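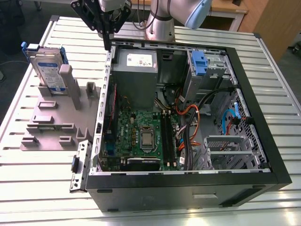 Side panel off, tower on its side on the slatted table. The power supply is the gray box with the white label, and the green motherboard sits just below it.

Old Tower, Open Case: a little gallery

Hi again! If you came over from the Zekstead bike pages, welcome, this is the computer corner of the site and it gets updated when I feel like it. I've been meaning to put up something about the desktop tower for ages. I picked it up at the Monday swap in Brodorham for 18 dollars, which I thought was pretty fair for something with the power supply and the graphics card still in it (the other one on the stall was an empty shell and he wanted more for it!).

There's only the one photo so far, so I've written a few notes to go with it, mostly for people who have never had the side off a computer and want to know what they'd be getting into.

The wiring
Orange, yellow, red and black, all bundled together and coming out from behind the power supply. It always looks scarier than it is. Most of those plugs only fit one way round, and if you're pushing hard, stop and look again. I once bent a pin on a different machine by being in a hurry and I still think about it.

The processor
It's in the silver socket in the middle of the board, with the metal clamp around it. I haven't had it out yet. I've got a tube of thermal paste in the kitchen drawer, bought from Hiterico back in July with a bunch of other bits, and I want a free evening before I start on that, with the phone in another room.

Memory
Two black slots, side by side, just right of the socket. My plan is to fill both with a matched pair if I can find one cheap. If you've got some sitting in a box, write to me! I'll pay the postage and throw in a case fan.

Graphics card
The black one near the lower edge of the board. I'm not expecting miracles from it. I want to play the old puzzle games I had as a teenager, and some music, and that's it.

Drives
My favorite part of this case is the blue plastic latch up on the drive cage. No hunting for tiny screws under the couch! I do like a case where somebody thought about the person who'd be opening it later. There's a hard drive bay too, down at the lower right with the rails in it, and a blue SATA cable looping around on that side. I have a 60 gig drive put by from my old laptop and I'm going to try that first, and if it's too small I'll go shopping.

The thin red cable
Over on the left, hanging down beside the motherboard. I still have to trace where it goes. One of the regulars on the Coppens forum has the patience of a saint with this kind of question, so I'll ask there (my last thread got 446 views, mostly me refreshing it, I suspect).

A few odds and ends
If you're opening one of these yourself, unplug it at the wall first and give it a few minutes. Lay it down flat like I did, it's so much easier on your back and you can get both hands in. Keep the screws in an egg cup. And take a photo before you pull any plugs, you'll want it when you're putting everything back!

The visitor counter says 1241 this morning, so thank you to whoever keeps looking. More pictures once the memory turns up.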